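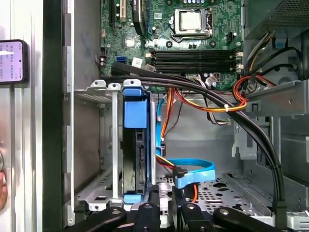

Brarell thermal paste, 19 g tube

I get through loads of this stuff, so it was the first thing I put in the shop! It's grey, fairly thick and spreads nicely with the little card in the box – no need to press hard. One tube has lasted me 17 processors so far, and I'm not careful with it. Clean the old paste off first with a bit of Gillura wipe (sold separately, sorry).

Order code 1339. Keep it capped and out of the sun. 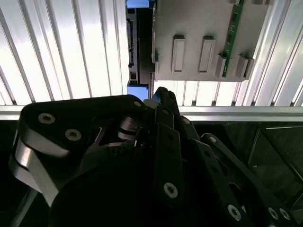

Wumpini Quansah wrote to ask whether it can go on a laptop too, as hers had been getting noisy since May. Yes, it can, and you only want a blob the size of a grain of rice. The bigger 125 g tub is back in stock next week.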